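Gripper cell at Gorine returns to service with new maintenance schedule

Gorine, 19th November

The tableware handling cell at the Gorine training centre has been returned to service following a full overhaul of its gripper assembly, the centre has announced. The work covered replacement of the finger pads, recalibration of the wrist camera and a complete revision of the daily checks carried out by operating staff.

The cell is used to practise the picking and placing of household items such as mugs and trays. It had recorded 2,395 cycles since its last inspection when operators reported that the fingers were no longer closing evenly. An examination found that the left finger was meeting an object before the right, so that light items were pushed a short way across the table before they were held.

Devendra Kaushik, who is responsible for the cell, said that the fault had been traced to a worn guide in the gripper body. The guide has been replaced with a part supplied by Holst, and the fingers have been realigned against a steel gauge. The camera mounting was removed at the same time and refitted with new fixings.

Under the revised schedule, the closing position of the fingers is to be checked after every 100 cycles. The inner faces are to be wiped with a dry cloth at the same interval, and the fixings tested with a torque driver after every 600. Pads are to be changed when wear is found on either contact face — a decision previously left to the judgement of the shift. Results are entered in a log kept beside the control cabinet.

Checks are made on everyday objects of differing shape and weight, and the wrist camera is used to confirm that both fingertips remain in view. 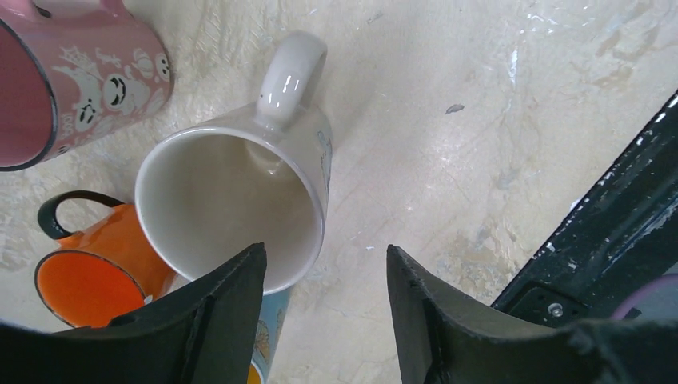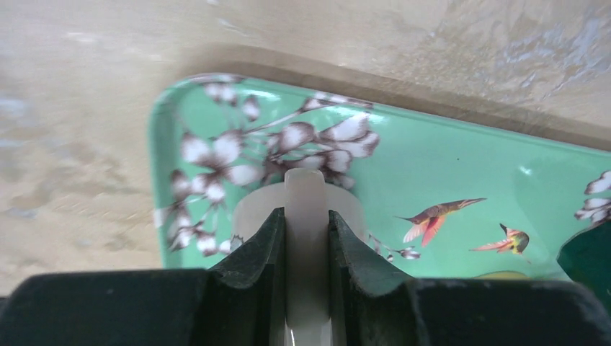
Valdir Bastos welcomed the schedule but questioned whether an interval of 100 cycles was short enough for thin plastic items, which in his experience show a misaligned finger well before heavier ware does. He asked that the closing position be checked after every 50 cycles whenever such items are in use, and that the closing force be written in the log beside each result. A heavy mug, he added, “will forgive a good deal that a plastic cup will not”.

The centre has accepted the second request with immediate effect. The shorter interval will be tried until January, when the log entries will be compared with those from the standard schedule and a decision taken on whether to keep it.

A second cell of the same type, at the Fernton site, is to receive the same guide and alignment procedure. It will remain in use until the parts are delivered, with its closing speed reduced. Staff at Fernton have been asked to report any uneven movement of the fingers at once and to stop the cell before making adjustments.

Copies of the revised checklist, together with the alignment instructions, are available from the Gorine office. Operators who have not yet signed for the new procedure are required to do so before their next shift on the cell.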